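**Ticket: left hand lags during remote teaching**
Opened by: Kinga Szűcs
Status: open

Fingers on the left hand close late when the operator makes a fist. The arm itself follows fine. Task is the bracket pick, white block stays on the right. 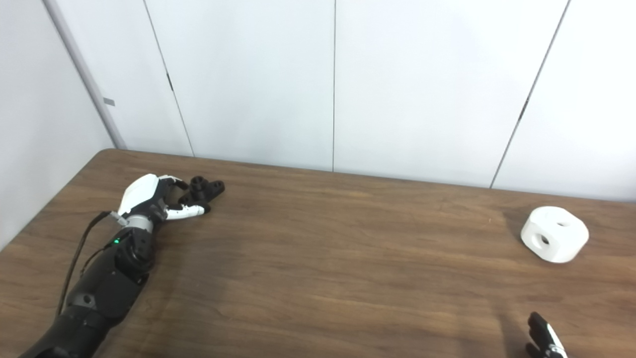

Restarted the glove driver and recalibrated with the palm flat. Delay dropped a little, then came back after 20 demos. Swapped the glove cable — no change.

**Kwan-ho Kao:** Check the smoothing value in the hand config. Mine was set to 3,000 after the last update. It should be 2,000.

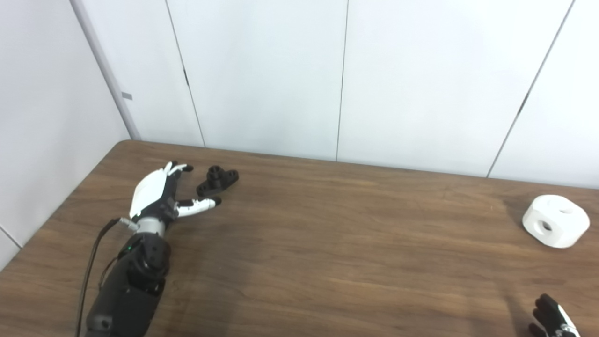
Changed it and restarted. Thumb now keeps up, index finger is still slow. I've marked the earlier demos as do not train. Magdolna Kiss has the spare glove and will bring it over so we can rule out the sensor.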